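Minutes of the Planitz Print and Drawing Circle, June

The meeting opened at 7.15 with a warm welcome to everybody, and 17 members were present, which was lovely to see on such a wet evening. The last minutes were agreed after a short chat about the spelling of Biwott.
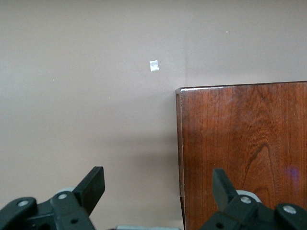 Photo: Planitz Print and Drawing Circle

The Petivik woodcuts were talked over at some length, and it was happily agreed to show 11 of them in the autumn. Framing will come to £326, to be paid in two parts. The loan form still needs signing.

Tea followed, and the meeting closed at 9.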